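Community Boards > House & Home > Furniture & Surfaces > White table against a white wall

White table against a white wall: leave it plain or break it up?
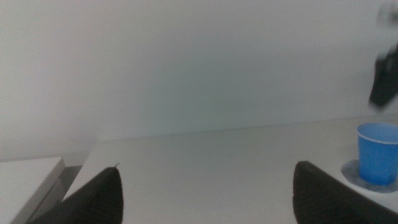 Posted by funmi_okoro (Funmilayo Okoro), Sunday, thread starter

Hello all, and sorry in advance, I do go on a bit. I have ended up with a plain white table pushed up to a plain white wall, and I can't decide whether I love it or whether it's slowly driving me up that same wall. There's nothing on the wall, no outlet, no picture hook, no switch, and where the two meet the colors are so close that all you get is a thin line. In the morning I find it wonderfully restful (I do my mending and my letters there, and my head feels clearer for it). By four in the afternoon I feel like I'm sitting inside a glass of milk.

My other question is about the little specks and smudges. They aren't bad, but on a top this pale you see every one of them, and I've been going over it with a damp cloth like a woman possessed. Does everyone with a white table just live this way? I bought a bottle of Susine cleaner on my sister's advice and haven't dared open it yet.

Thank you, and I'm happy to be told I'm fussing!

Posted by lawal_a

Welcome to the club, Funmi! I've had a white work table for 3 years and my answer is leave it alone. I painted the wall behind mine a lovely deep green the first summer, very proud of myself, and then every piece of fabric I laid out looked a little bit green too. Back to white it went by July. If you're matching thread or mending anything with color in it, a plain white background is worth more than you'd think.

For the specks, warm water with a drop of dish soap, then a dry cloth right behind it. The dry cloth does most of the work, in my experience.

Posted by AsabeEkpo

I'm going to disagree with Lawal, and he knows I'm fond of him. A white table on a white wall is fine in a shop, but this is somebody's home and she's told us it bothers her every afternoon! I would put up one long shelf in a warm wood, not too deep, and let a trailing plant hang off one end. Or if you don't want to drill, lean a big cork board on the table at the back. My daughter did hers with a strip of Wiker wallpaper just above the table line and it's the cheeriest corner in the house. She paid 70 dollars for the roll, mind you, and had most of it left over, so ask around before you buy new.

Also your wall goes a bit gray toward the lower left, so I'd put a lamp on that side before doing anything else. A yellowy bulb. You may find the glass of milk turns into something more like custard, and I mean that kindly.

Posted by lawal_a

Asabe, a shelf is just a place for dust to wait before it lands on the table. But I'll give you the lamp, the lamp is a good idea.

Posted by emeka_eze

Joining in on the cleaning side, as I've ruined one of these and would like to save you the grief. Please go easy with the scrubby side of a sponge. Mine had a soft matte finish and I took it to a coffee ring, and now there's a shiny patch up to 2 inches across that catches the light every time I walk past. The ring came off, I'll say that much. Try the Susine somewhere you don't look, an underside if you can reach it, and leave it overnight before you judge.

On the wall I'm somewhere in the middle. What about a runner or a big desk mat? You can roll it up when you want your plain white back, and nothing gets drilled.

Posted by funmi_okoro

Oh, you are all so kind, and I've read every word out loud to my husband whether he wanted it or not. Lawal, you've frightened me off green paint forever. Asabe, I went and borrowed the bedroom lamp straight after reading yours and I've set it up on the left to see how the evening goes. Emeka, the scrubby sponge has been put in the garage where it can't tempt me.

A desk mat hadn't crossed my mind at all. Would felt pick up lint from the mending, do you think? I was looking at a Plekik one in oatmeal.

Posted by AsabeEkpo

Felt will pick up every thread you own, dear. Get cork. And keep thinking about that shelf!

Contact us | Copyright Ajayi Community Boards | Back to top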